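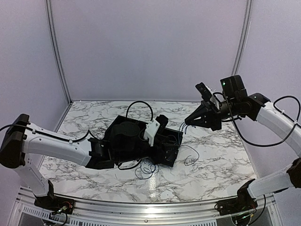 Collecting demonstrations, part 2. Last week was reward design, this week we drop rewards completely and just copy a person. Behavior cloning needs pairs: what the robot sensed, what the operator did next. Everything hard is in getting pairs worth copying. Wiring jobs are a good test because the loose parts never lie the same way twice – look at the thin blue and black wires coiled in front of the open box, and the left gripper clamped on the side of the box while the right one hovers near it. Two arms, two roles. A policy has to learn both, plus when to do nothing with one of them.

Terms for today
Episode: one attempt, from start pose to stop signal.
Demonstration: an episode you'd be happy to see repeated.
Observation: camera frames plus joint positions, same clock.
Action: the commanded joint targets, NOT the measured ones. People mix these up every year and then wonder why the policy lags.

Holding arm vs working arm
Write down at the start of the session which arm holds. If operator A holds with the left and operator B holds with the right, the average of the two is neither. Model will dither. If you want both, label both, and get enough of each.
A holding arm still produces data. Small corrections while the other arm pushes are part of the skill, don't filter them out as noise.

Varying the start
Move the box between episodes. Rotate it, tilt it, let the cables fall how they fall. Do not tidy the wires into the same neat coil each time, the policy will learn the coil.
But change the box position a little at a time. First 17 episodes near the center, then spread out. Ieuan Gwilliam tried the opposite order on the Statdale set (everything spread from episode one) and the operators were still learning the task, so the hard positions got the worst demos. Had to be redone in January.

How many
For the lab assignment: 100 episodes per group, of which 90 go to training. The rest are held out. Choose the held-out ones by start position, not at random – otherwise the test positions all have a near twin in training and your number looks great and means nothing.

What to throw away
– wrong clock (frames and joints drift apart)
– operator paused to think for more than 5 seconds. Trim the pause if you can, else drop it
– gripper closed on a wire and dragged it by accident
– anything where you reached in with a hand

What to keep
Recoveries. Missed the grasp, backed off, tried again, fine. Keep it. A cloned policy drifts off the path and if it has never seen off the path it has no idea how to get back. Tag it "recovery" in the log so we can weight it later.

Slack in the cables
Arm cables need enough loop to reach the full range. Check before each session by driving both arms to the far corners slowly. A tight cable pulls on the wrist and the operator compensates with out noticing, and then that is in your data too.

Log sheet
One line per episode: number, operator, holding arm, start position, outcome, tag. Fill it in right after the episode, not at the end of the session. Prydderch format is fine, so is the older Lallov one, just dont mix them in one file.

Reading: the Beltska notes, sections on action chunking and on held-out positions. Skip the proofs. We'll go thru chunk length next time, bring a plot of joint targets against measured joints for one of your own episodes, both arms.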